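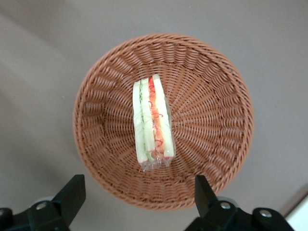

Fig. 2. Wrapped sandwich in a round woven basket, cut face up.

Food Display and Packaging, Unit 12
Handout for Mon 25 March
Instructor: Lærke Bjarnason

Clear film

Clear film sells the filling. Lay the sandwich on its side so the layers show, and keep the film flat over the cut face. Gather the extra at one end. Creases catch the light and hide the color.

Baskets

A flared basket shows its contents from above. Leave space around a single item. A plain light surface underneath keeps the eye on the food.

For next class

Read the Hundon chapter on labels, 15 pages. Bring one wrapped item and a basket or tray of your choice. The written part is worth 100 points and covers Units 11 and 12. Lulano group presents first, then Flokham.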